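Section 4. When the Arms Meet in the Middle

Two arms on one rail can do wonderful things together, and sooner or later they will also bump into each other. Fault code 2610 (shared zone stop) is the one you'll meet most often on the Traltonetti bench cell. Don't let it put you off! Once you've cleared it a couple of times it takes very little effort.

4.1 What the fault means

Code 2610 appears when both grippers enter the middle of the work surface and the controller can't keep them apart. Motion stops and the motors hold position. A motor that is holding is still under power, and an arm that looks asleep can move the moment the fault is cleared.

CAUTION: Keep hands, hair and sleeves out of the cell until step 3 is done. The tightest pinch point is between the two grippers.
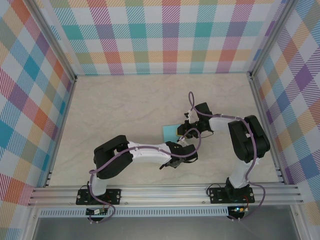
4.2 Clearing the fault

1. Press the stop button. Leave the reset key alone for now.

2. Support the upper link of the left arm with one hand under the link, well away from the joints.

3. Switch off motor power. The arm will sag into your hand. Lower it gently, then do the same for the right arm. Two people make this much easier.

4. Look over each cable from shoulder to wrist. A loop that has snagged on the other arm must be freed by hand, never by driving the joint.

5. Move both arms back to their parking poses, restore power and turn the reset key.

6. Run the Clolstead homing routine at slow speed. If code 2848 comes up, a joint has lost its zero. Repeat the routine once before going on to Section 5.

NOTE: A parking pose saved before a gripper change is no longer good. Save it again.

4.3 Checking the grip after a stop

A bump can shift a finger just enough to spoil your picks, and flat, thin items show it first. Bring the gripper down slowly over a flat sheet and watch the wrist view. The grip pads should stay parallel as they close. If one pad leads the other, loosen the finger screws, square it up and try again. It's a lovely little test, and you'll soon be doing it by eye.

CAUTION: Never straighten a finger with motor power on.
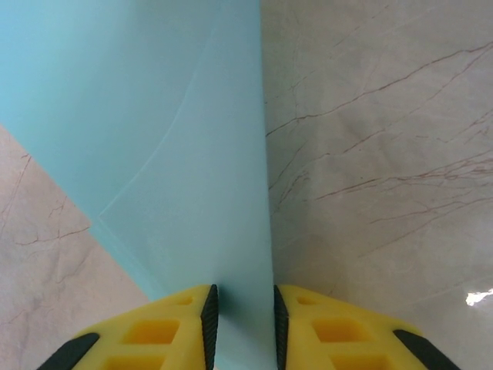

Brestero, 14 February 2021

Changes to this section: step 4 was added after Ghizlane Nasr found a snagged loop that had been tripping the same stop over and over. Great catch! Essam Kabbaj rewrote the caution in 4.1. The parking pose note applies to all Slaoui grippers.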